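4. Die Pflanzecke einräumen

So, die Regale hängen, jetzt kommt der schöne Teil! Ich richte meine Umtopfecke immer in derselben Reihenfolge ein, damit ich später nicht mit erdigen Fingern nach irgendwas suchen muss. Das Gittersystem heißt bei uns Cludow, die Schritte passen aber auch zu anderen Wandkörben.

4.1 Den zweistöckigen Gitterkorb an die linke Wand hängen und kurz daran ziehen. Wackelt er, zurück zu Abschnitt 3.

4.2 Zweige und dünne Stäbe ins obere Fach legen. Das untere lasse ich erst mal frei (bei mir landet da später sowieso das Bindegarn).

4.3 Den Plastikkorb in die Mitte stellen. Er braucht ringsum Platz, sonst stößt man beim Hantieren ständig irgendwo an.

4.4 Jetzt die Blumenerde holen und über den Korb heben. 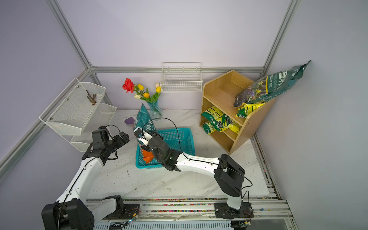
Abb. 7: Blumenerde über dem Korb, hinten der Strauß mit Rose und Tulpen

Achtung: Säcke immer am oberen Ende und mit festem Griff packen! Meine Freundin Wing-sze Liu hat einmal in die Mitte gegriffen, und wir haben den halben Abend gefegt.

4.5 Die Vase kommt ganz nach hinten an die Wand. Kunstblumen brauchen kein Wasser, also bitte auch keins einfüllen, sonst schwappt es beim ersten Rempler in die Erde.

4.6 Große Säcke an die Wand lehnen, bei mir rechts oben auf dem Holzregal. Das Regal von Ider darf ich laut Beiblatt mit 28 kg belasten, schaut bei eurem lieber selbst nach.

Hinweis: Angebrochene Säcke oben zusammendrehen und aufrecht halten, bis sie ihren Platz haben.

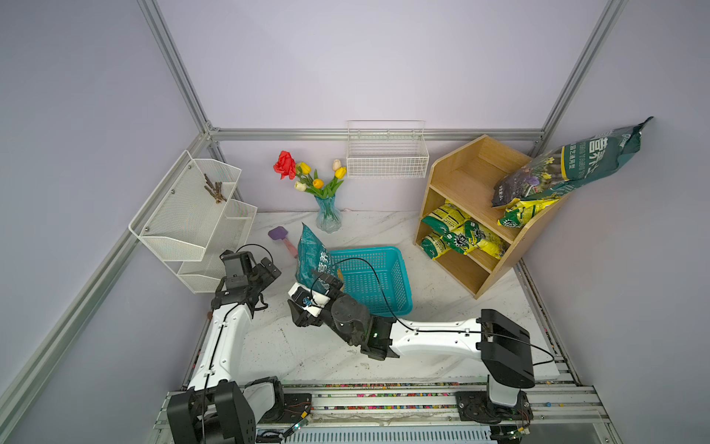
Seite zuletzt geändert: 11.06.2024

4.7 Die Bürste mit dem lila Kopf lege ich links neben den Korb, flach auf die Fläche. Da finde ich sie blind, und für Krümel auf dem hellen Marmormuster ist sie genau richtig.

4.8 Erst wenn alles steht, den Beutel in den Korb stellen. Passt er nicht ganz hinein, die obere Kante einfach umschlagen.

Vorsicht: Den Plastikkorb nie am Rand schleifen, wenn er voll ist. Lieber mit beiden Händen von unten anheben!

Weiter geht es mit Abschnitt 5, Umtopfen.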